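### 3.2 Single-serve packets and the purchase decision

Shoppers in the Moslow sample bought snack foods in small amounts and often. Of the 80 households that kept a purchase diary through May, most recorded single-serve items on more than half of their trips. These items were usually chosen at the shelf and seldom appeared on a written list. Diary entries gave price as the main reason for the choice, followed by flavor and by what children in the home would eat.

Package format also affected how long shoppers spent at the shelf. At the Lodhi store, where bars were sold loose by the piece, the median time was 14 seconds. At the Nerkis store, where the same kinds of bars came in boxes of 12, it was shorter, and fewer shoppers picked up a second product before deciding.

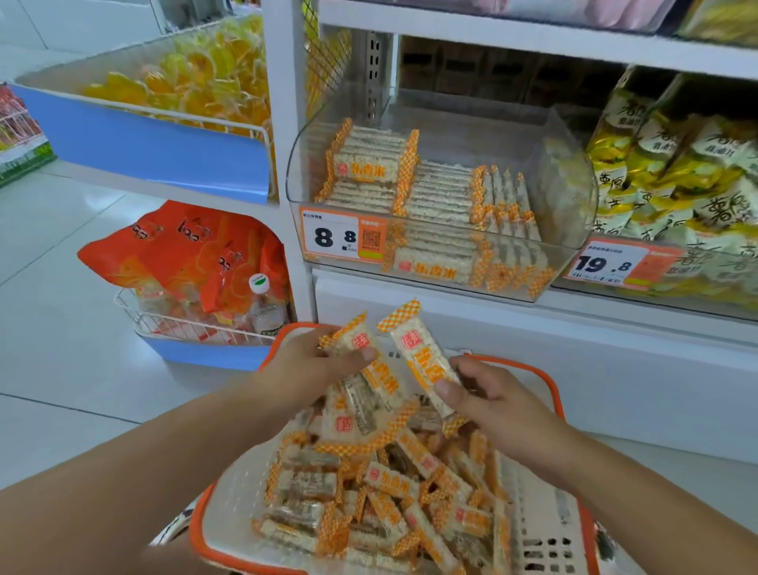 **Figure 2.** Two individually wrapped puffed-rice bars held over a shopping basket.

Clear wrappers were mentioned in the diaries more often than we expected. Several households wrote that they wanted to see whether a bar was broken before paying for it. Printed claims about sugar or fiber were rarely noted, even by households that said in the entry survey that they read labels.

We coded each diary entry by format, price band, and stated reason, following the Wumeck scheme with one change: "habit" and "no reason given" were kept as separate codes. Entries with missing prices were left out of the price analysis but kept in all other counts.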